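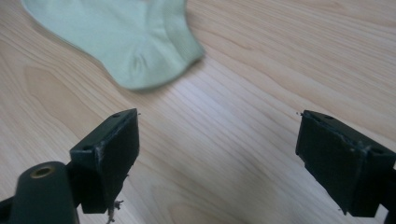
Any sock that has lost its partner deserves at least a month's grace before it goes in the rag bag, according to Triin Jaunzems, and readers in the Drendska neighborhood seem to agree with her, judging by how many of them have been digging through their drawers ahead of the autumn sock exchange at the Stotenico reading room.

The exchange opens tomorrow morning, the day after this goes up (4 October 2024), and it will work much the way it did in May, when it was held for the first time and went on a good deal longer than planned. You bring your clean single socks, you lay them out on the long wooden table by the windows, and you have a look through everybody else's. If you find a match, it's yours to take home. If you don't, you can leave yours in the box for the next round or carry it back with you and keep hoping (plenty of people did just that last time, and we can't say we blame them).

It sounds like a small thing, and of course it is, but it was one of the nicer mornings we had all spring. People who had lived on the same stairway for years got to talking over a striped knee sock. There was coffee, there was a very good rhubarb cake, and by lunchtime 40 socks had gone home as pairs, some of them true pairs and some of them only what you might call close cousins.

Close cousins are welcome again, by the way. A pale green with a slightly paler green is perfectly all right under a pair of boots, and children on the whole prefer them that way.

The table itself has its own little following by now. It came to the reading room from the old Hauser stationery shop when the shop closed its doors, and the top has been sanded and oiled since then, so that the grain shows up beautifully. Several people have asked whether it was bought new. It wasn't!
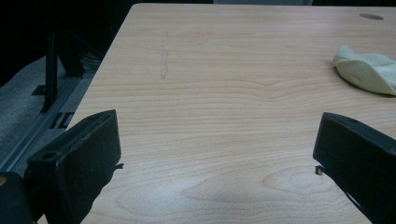 *The tabletop at Stotenico, with its rippling grain and long oval knot.*

There is one change from the spring, and it concerns how the socks are laid out. Last time everything went down in one big heap, which was cheerful but meant that the ankle socks vanished under the ski socks almost at once, and anyone who came after ten had to burrow. This time the table will be divided by color, with light shades at the window end and dark ones toward the door, and everyone is asked to put each sock down flat and by itself, with a bit of space around it. Please turn them right side out before you come. Inside out, a sports sock and a dress sock can look surprisingly alike, and we had at least two false matches in May that were only discovered at home.

It helps, too, to have any lettering or pattern facing up, as a printed word is often what jogs somebody's memory of the other one sitting at the back of the drawer. 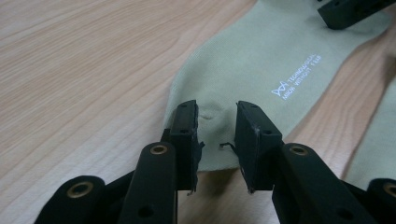 Wool should go on the separate shelf beside the radiator, where there is less chance of it snagging on a zipper or a bracelet. Baby socks have their own tray, and so do tights, though tights really only came along by accident last time and nobody quite knew what to do with them.

Whatever is still single at the end of the day will be kept for the Flurnora craft evening, where the plan is to turn the leftovers into draft stoppers, juggling balls and, if there is enough gray, a family of elephants. The craft evening has room for about 20 people, and there are seven places left as we write, so do put your name on the list by the coat hooks if you would like to sew. Needles and thread are provided. If you have a button jar at home that you can spare a handful from, bring it along, since eyes for elephants are always in short supply.

Doors open at 9 and the tables are cleared at 1. Entry is free, and cakes for the coffee corner will be received with open arms – anything except rhubarb, Triin asks us to add, as there are already three of those promised. Socks can also be dropped off this evening until 7 in the crate just inside the front door, with a note pinned on if you want them back.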